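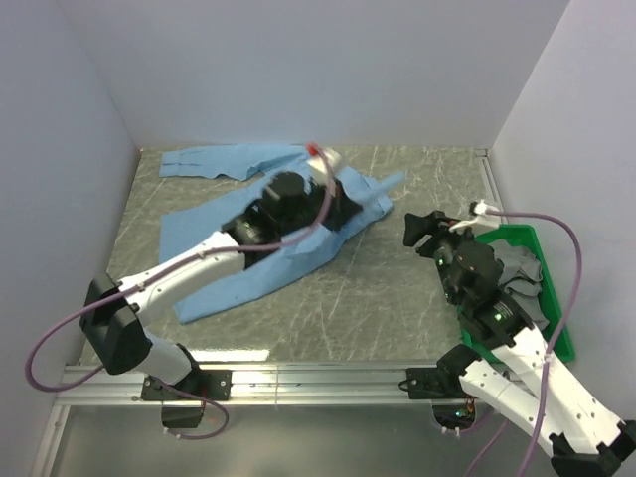 Jan 24, 2025 - Bamholm cell, cloth folding

Left arm was drifting again at the start of the day. Sudheer checked the base mount and found two of the plate screws had backed out a little. Retightened all of them, then did the same on the right mount. Redid the zero on both arms and saved the old offsets in the Trastia folder under October, next to the last set.

Cable on the left arm: the loop past the elbow has to stay wide. I had it shorter on Wednesday and it pulled at the wrist connector when the arm reached for the back of the table. Longer loop is back in. Right arm cable left alone, the white tie on the long link is holding.

Ran both arms at 60 percent for 90 minutes on the blue cloth. No faults logged on either side. Left wrist felt warm to the hand after, right one less so.

Gripper fingers wiped down. Pads are due at 400 hours and we are at about 200, so no change yet.

Still to do
- Sekar to order spare screws from Akyol, same length as the old ones
- recheck the base plates Monday before power on
- bin stays on the right, don't move it without redoing the drop point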